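Re: [cell-practice] Draft 3, section 4: cable dress and bin condition
Posted 8/9/22
0 shares | 4 comments

Remedios Pascual wrote:
> Section 4.2 says the dress pack "shall be restrained at intervals
> that prevent snagging." I can't audit against that. Either give an
> interval or give a test. Also, 4.5 treats the source bin as part of
> the fixture, but our people at Jarnow treat it as a consumable and
> swap it whenever it looks bad. Which is it? And do we really need
> both a clamp and floor marks for it?

Taking these in order.

On 4.2, I would give a test. An interval in millimeters works for a straight run along a link and stops meaning much at the wrist, where the bundle has to keep enough slack for the last two axes to turn. Proposed wording:

"4.2 With the arm at each programmed extreme of wrist rotation, no part of the cable loop shall touch the bin wall, the bin contents or the gripper fingers. The loop shall be tied at both ends and at least once between them. Ties shall not be used as the only restraint on a link longer than the forearm housing; use a strap."

The test is run at reduced speed with the deepest pick pose included. People skip the deepest pose. At Wamach we logged 1,185 picks before the first snag, and it came on a corner pick with the wrist rolled almost to its limit. The ties had been checked that morning, with the arm parked at home.

I would also add a line on connectors: any connector that stands out from the wrist is to be included in the collision model at its full length with the plug mated. The Kairys template only models the bare flange. Two of the three cells I reviewed in February had copied it without change.
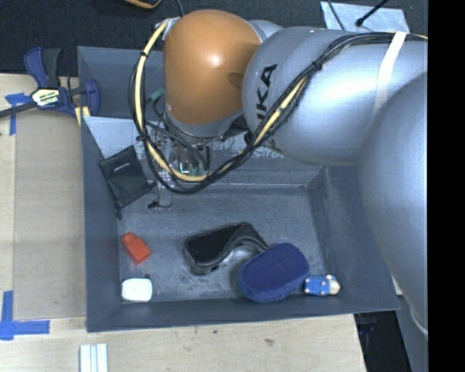
On 4.5, the bin is part of the fixture. Its inner dimensions go into the grasp planner and its position goes into the calibration, so a swap is a change to the cell and needs a line in the log. Surface wear is a separate matter. Scratches on the floor of a gray bin do not change the geometry, but they can change what the depth sensor returns, and pale worn patches are worse than dark ones in our experience. I suggest:

"4.5 Replace the bin when empty-bin segmentation reports any false object in 1,000 captures, or when a wall has moved more than the planner margin. Appearance alone is not grounds for replacement."

That should settle the Jarnow habit without an argument over what "looks bad" means.

On clamp and marks – yes, both. The clamp holds the bin; the marks tell you it has moved. Tape crosses on the work surface are adequate provided they are laid after calibration and replaced whenever they lift. I would not accept pencil. Clamp handles belong in the collision model too, in the locked position.

One item you did not raise. Section 4.7 says test objects shall be "representative." Gromolex reads this as rigid boxes. I would require each test load to include at least one fabric item, one compressible item and one with a glossy dark surface, and to let items rest against the walls and against each other. Their acceptance run used 104 loads, all boxes, and 87 of them had every item clear of the walls. The pass rate from that run says very little about mixed bins.

Objections to the 4.2 text by reply to the list, please. I will hold 4.7 for the next draft if there is no agreement on the glossy item.

Reply | 4 comments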